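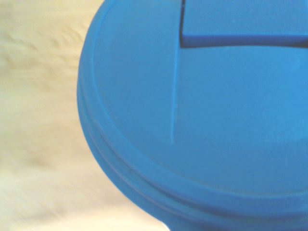

Item 2: blue lid, wrist camera.

Himdale kitchen group, minutes, Jun 27, 2022

Chair: Zarmeena Shaikh. Apologies from Tedon, by text, during item 3.

1. Minutes of the last meeting. Agreed, after the word "promptly" was struck out.

2. Lids. The set stands at 1003 kept examples, of which 400 involve a lid. Zarmeena thought the wrist views too close to be much use on their own: plenty of blue plastic, one raised flap, very little idea of what it belongs to. Policarpio said the learner would cope. Zarmeena asked what it had coped with so far. Policarpio will report back.

3. Pitcher. Long discussion of what counts as a grasp. Touching the rim does not. Agreed wording: "fingers closed and object held". Dirnar's earlier labels use something looser, and 102 of them go back to Dirnar.

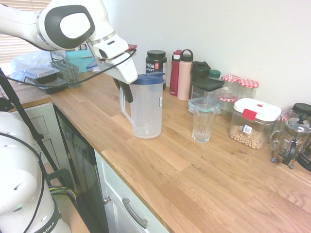 Item 4: arm at the pitcher, counter as it stands.

4. Clutter. Policarpio wants the back row left alone, gingham lids, cereal, French press and all, as real kitchens look like that. Zarmeena pointed out that real kitchens also get tidied. Left alone until January — objection noted at her request.

5. Failed attempts. To be kept and marked as failed. The label "nearly" is withdrawn.

6. AOB. Biscuits: no progress.

Actions: Policarpio, item 2. Dirnar, relabelling. Tedon, to read these.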